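Plasside : remplacement des vannes d'arrêt dans les logements du secteur Beaulieu

Le service de l'eau engage en mai une campagne de remplacement des robinets d'arrêt et des vannes de pied de colonne dans les immeubles du secteur Beaulieu. Les travaux concernent 416 logements répartis sur 31 cages d'escalier. Ils ont été confiés à l'entreprise Delline, déjà titulaire du marché d'entretien des réseaux intérieurs de la résidence.

L'opération fait suite à un contrôle mené pendant l'hiver sur l'ensemble des colonnes montantes. Les techniciens y ont relevé un nombre important de vannes grippées ou devenues impossibles à fermer complètement. Dans plusieurs cages, une intervention sur un simple mitigeur obligeait à couper l'alimentation de tout l'immeuble, parfois pour une demi-journée. Les robinets d'arrêt individuels, installés à la construction des bâtiments, n'avaient jamais fait l'objet d'un renouvellement général.

Nature des travaux

Dans chaque logement, l'ancien robinet d'arrêt à clapet sera déposé et remplacé par une vanne à bille quart de tour. Deux vannes sont prévues par appartement, l'une sur l'eau froide, l'autre sur l'eau chaude sanitaire. Un clapet antiretour sera posé en aval du compteur lorsque l'installation n'en comporte pas. Les compteurs eux-mêmes restent en place, sauf défaut constaté lors du passage.

En sous-sol, les vannes de pied de colonne seront changées et équipées d'un robinet de purge. Chaque colonne recevra une plaque indiquant les étages desservis et le sens de fermeture. Les manchons de raccordement et les vannes sont fournis par la société Talteck ; la pose, les essais sous pression et la remise en état des habillages relèvent de Delline.

Les canalisations encastrées ne sont pas comprises dans cette campagne. Si une fuite ou une corrosion avancée est découverte à l'ouverture d'une gaine, elle donnera lieu à un constat séparé et à une réparation programmée par le bailleur. Il en va de même pour la robinetterie de cuisine et de salle de bains, dont l'entretien courant demeure à la charge de l'occupant.

Calendrier et coupures d'eau

Le chantier avancera cage par cage, en commençant par les bâtiments situés le long de l'avenue. La durée d'intervention est fixée à une journée par cage, hors sous-sols. L'alimentation en eau sera interrompue à partir de 8 h 30 et rétablie au plus tard à 16 h 30. Aucune coupure ne sera pratiquée le lundi, jour réservé à l'approvisionnement du chantier et à la reprise des réserves.

Un avis est affiché dans le hall et déposé dans les boîtes aux lettres 6 jours avant chaque passage. Il précise la date retenue, l'ordre des étages et le numéro à composer en cas d'empêchement. Les occupants absents peuvent confier leurs clés à une personne de leur choix ou demander un second rendez-vous. Les logements restés inaccessibles après deux présentations seront signalés au bailleur, qui prendra contact avec les titulaires du bail.

Il est demandé aux résidents de dégager l'accès au compteur et à la gaine technique – placard de l'entrée ou des toilettes selon les typologies – et de retirer les objets entreposés devant les trappes. Les lave-linge et lave-vaisselle doivent être à l'arrêt pendant la coupure. Les équipes ne sont pas autorisées à déplacer les meubles fixés au mur.

À la remise en eau

Au retour de l'alimentation, l'eau peut présenter une coloration ou contenir de l'air. Il convient d'ouvrir d'abord le robinet d'eau froide de la cuisine, à faible débit, jusqu'à ce que l'écoulement soit régulier, puis les autres points de puisage. Les mousseurs seront de préférence dévissés avant cette opération et rincés. Si la coloration persiste au-delà d'une heure, le service doit en être informé.

Les vannes neuves se manœuvrent sans effort, d'un quart de tour. Lorsque la poignée est perpendiculaire au tuyau, l'eau est coupée. Le service recommande de les actionner 4 fois par an afin d'en préserver la mobilité, et de les fermer lors d'une absence prolongée. En cas de suintement au niveau du raccord dans les jours suivant la pose, l'occupant est invité à ne pas resserrer lui-même l'écrou, la garantie de l'entreprise étant subordonnée à l'absence d'intervention extérieure.

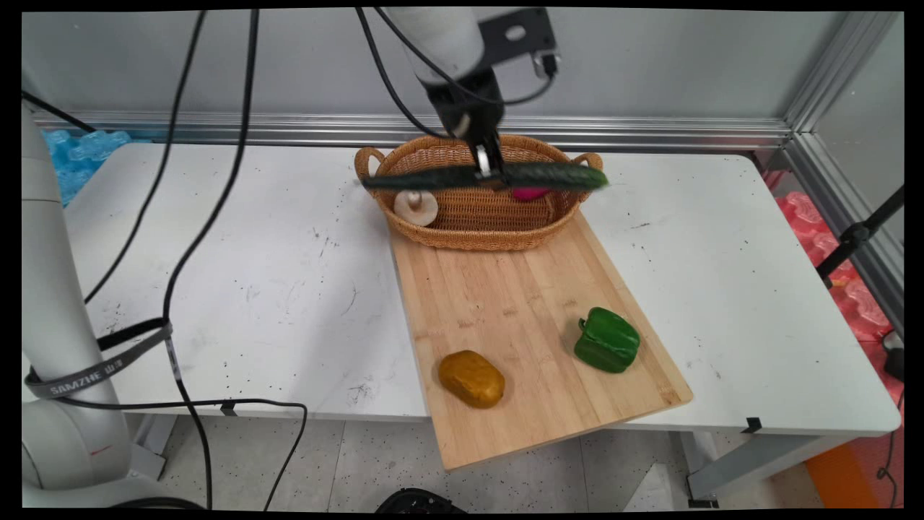 Service de l'eau et des réseaux – Ville de Plasside

Financement et suivi

Le remplacement des vannes de colonne est pris en charge par le service de l'eau et par le bailleur, selon la répartition prévue par la convention qui les lie. Aucune participation n'est demandée aux locataires pour les robinets d'arrêt individuels, et aucun paiement ne doit être remis aux intervenants. Les agents de Delline portent une carte professionnelle, qu'ils présentent à l'entrée du logement. En cas de doute, il est possible de vérifier leur identité auprès de l'accueil du service avant d'ouvrir.

Une fiche d'intervention est établie pour chaque appartement. Elle mentionne les pièces posées, le relevé du compteur avant et après travaux ainsi que les éventuelles réserves. Un exemplaire est remis à l'occupant, qui dispose d'un mois pour signaler une anomalie. Passé ce délai, les demandes seront traitées dans le cadre de l'entretien courant.

Les volumes consommés lors des purges en sous-sol ne sont pas imputés aux logements. Ceux qui correspondent au rinçage des robinets dans les appartements, de faible importance, figurent sur l'index individuel et ne font pas l'objet d'une régularisation.

Une permanence est assurée dans le local d'accueil de la résidence Beaulieu pendant toute la durée du chantier, du mardi au vendredi, de 9 h à midi. Les demandes de report de rendez-vous peuvent également y être déposées par écrit, en indiquant le numéro de cage, l'étage et un numéro de téléphone.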